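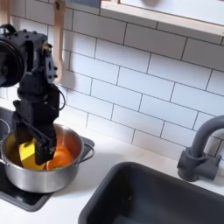

*Kitchen bench, arm down in the pot. Yellow piece left of the gripper, orange on the right.*

**Curnora, Plistano site: kitchen bench walkaround, Friday, first shift**

My comments are under each item like always, and yes, they got long again!

## Before power

- [x] **E-stop pressed, pulled, reset.** Clicks fine. It's a long reach if you're standing at the sink end though, and I'm the short one on this shift. Can we please move it?
- [x] **Floor tape.** One corner is peeling by the operator stool. I pressed it back down, but it needs new tape.
- [x] **Bolts at the joints.** Went over them with the hex key, all snug.
- [ ] **Cables at the wrist.** Leaving this one open. I don't love how far the loops hang, and I'd like a clip on them before Monday's crew gets going.

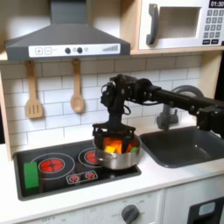

*Wrist over the pot, with the dark wire loops hanging off the side.*

## Running, slow speed

- [x] **Gripper clears the pot rim.** Ran it 9 times, no touch. Jevis logged all of them, and I still wrote my own on paper (old habit from when we did every reset by hand and the paper was all we had).
- [x] **Pieces in the pot match the sheet.** Fine. Whoever packs up at night, thank you for putting the spares back in the right bin.
- [x] **Stop on door open.** Stops right away.
- [ ] **Operator rotation.** Not really an inspection item, I know, but there's no other box for it. We used to be 4 people on this bench, moving around and talking all shift, and now it's one of us on the stool watching. 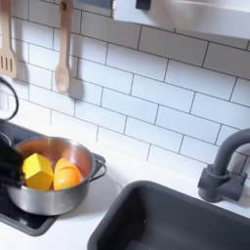
My wrists feel great, I'll give it that! More than 2,000 pickups a week used to go through our hands and I don't miss the ice packs one bit. But by the third hour my eyes slide right off the thing, and that's when somebody is going to miss a bad grab. I'd like us to swap every hour and write the swap on the sheet with initials. Pichon bench already does it and they seem a lot less grumpy by lunch.

- [x] **Wall rail and hanging spoon.** Hook is tight. Keep the spoon where it is so the arm's path stays the same for everybody.
- [x] **Countertop.** Wiped. Light scuffs near the front edge, same as on the last sheet. 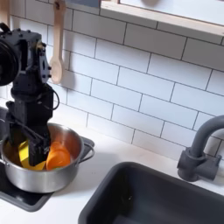

## Still open

1. Clip for the wrist cables. Maintenance has the ticket.
2. E-stop closer to the stool, or a second one by the sink.
3. Hourly swap, starting next week if the leads say yes.
4. Training on the Jevis fault screen for second shift. They got the login and no walkthrough, so they call me at home. I can come in early and show them, just put it on my timecard.

Bench is OK to run at slow speed. Full speed waits on the cable clip.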